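Workshop tips: simulated wrist cameras and gripper code

Collected from the bench notebook at Norura. Most of these concern the wrist camera view in simulation, and the small pieces of control code that depend on it. Additions are by Isabelle Caron and Devendra Upadhyay unless marked otherwise.

Start with an empty gripper

Before any object goes into the world, run the full open and close cycle with nothing between the fingers. Log the commanded width and the reported width on the same clock. If the two traces do not settle on the same value, stop there and fix the joint limits. Adding a test cube at this stage only hides the error, as the contact solver will hold the fingers apart and the width will look plausible.

Keep the log. The empty cycle is the reference for every later one, and it costs less than a minute to record.

Put units in the variable name

width_mm, force_n, delay_ms. We lost an afternoon to a value called gap which was metres in the planner and millimetres in the driver. Devendra now rejects any change that adds a bare name for a physical quantity.

Half-width or full width

Related to the above. Some gripper models take the travel of one finger, others take the distance between the two. Write down which, at the top of the config file, in a comment. Then test it: command a value, measure the distance between the tips in the simulator, and compare. A factor of two is easy to spot in an empty world and very hard to spot in a full bin.

Mount the camera where the real bracket is

Take the offset from the drawing of the bracket and enter it as a fixed transform from the flange. Do not nudge it by eye until the view looks right. If the view looks wrong with the drawing values in place, the field of view is the usual suspect, then the axis convention. Camera frames with z forward and camera frames with z backward both exist in our code base, and Hostov's importer converts one to the other without a message.

Check the view by finding the fingers first. They should sit in the same part of the picture every time, whatever the arm does. If they drift as the wrist turns, the camera is attached to the wrong link. 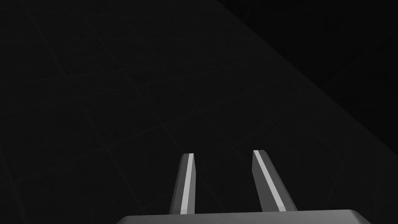 Should the finger mask be computed once or on every cycle?
Compute it once per commanded width and store the results in a table. We use steps fine enough that the next mask along differs by a pixel or two at the tips, then grow each mask slightly to cover the difference. Rendering a fresh mask on every cycle also works, but it ties the perception loop to the speed of the renderer.

Light levels

Test in poor light on purpose. The detector that ships with Yeom was tuned here on bright renders and failed on the first dim one, mostly by picking up the edges of the fingers as candidate objects. Three changes helped:

Apply the finger mask before edge detection, and again after it.
Fix the exposure in the simulated camera. Automatic exposure makes two runs of the same test impossible to compare.
Save the raw render as well as the processed one. When a test fails you will want the raw one.

A grid on the floor is useful for judging scale and tilt, but keep its contrast low. A strong grid gives the detector a great many straight lines to be confused by. Wahyudi Ginting keeps two floor materials in the project, one with the grid and one plain, and runs every perception test on both. A result that changes with the floor is a bug in the detector.

Seeds and repeat runs

Set the random seed in one place only. Ours lives in the run script and is passed down as an argument. Seed 1882 is the house default and has no significance. When a test fails, write the seed in the ticket title so that it survives being copied into an email.

Run each new grasp routine on 8 seeds before asking for a review and on 260 before merging. The short set takes a coffee break on the shared machine. The long one goes overnight, and the results are in the shared folder by 7 a.m.

Do not delete failed seeds from the list after fixing them. They are the best tests you have.

Timeouts

Every wait needs a limit. The close command gets 900 ms in our driver. After that it returns a fault with the last measured width attached, and the caller decides what to do. Earlier versions retried inside the driver, which made the logs unreadable and twice hid a stuck joint.

Use simulated time for the limit when running in simulation. A wall clock limit will trip whenever the machine is busy – usually at night, when the long sets run.

Deciding whether something has been gripped

Width alone is not enough for thin parts. A folded card and an empty gripper differ by less than the noise on the width reading. Use width and motor current together, and ask for both to hold steady over several samples. In simulation the current has to be estimated from joint effort. Dae-han Do's conversion is in the tools folder and has been checked against the bench gripper for slow closes only. Fast closes overshoot and should not be trusted.

Return one of three answers: held, empty, unknown. A planner given a plain true or false will treat a bad reading as a successful pick sooner or later. On unknown, move up a short distance, wait, and read again.

Planner margins

Set the collision margin on the fingers separately from the margin on the arm. A generous margin suits the elbow. The same margin on the fingertips makes every small part unreachable, and the planner will report that no path exists without saying why. When that message appears, shrink the fingertip margin first and look at anything else afterwards.

Remember to allow contact between the fingers and the target, and only the target, for the final approach. Put the rule back after release. Gaspard Lebrun wraps this in a context manager so that it is restored even if the grasp throws an error. Copy his version, which is in the Fleria branch until it is moved across.

Collision shapes

Use simple shapes for the palm and simple shapes for the fingers. Boxes will do for both in most cases. The detailed mesh is for rendering. If the fingers taper, split each one into two boxes, a wide one at the base and a narrow one at the tip, or the planner will refuse gaps that the real finger fits through.

Turn on the collision overlay now and then and look at it from the wrist camera as well as from the side. Shapes that have been scaled wrongly often line up from one direction.

Naming saved runs

Project, routine, seed, short commit hash, in that order, with underscores. No dates in the name, the file system has those. No "final", no "new". Runs that need a comment get a text file of the same name beside them.

Clearing up

The render folder fills quickly. Keep raw renders for failed seeds and for one passing seed per routine, and let the script remove the remainder. It does a dry run by default – pass the confirm flag to delete. Check the list it prints before doing so, particularly if someone else has a long set queued on the same machine.

Still to write up: latency between the camera and the joint state, and the odd behaviour of the importer with mirrored finger meshes. Notes on either to Isabelle.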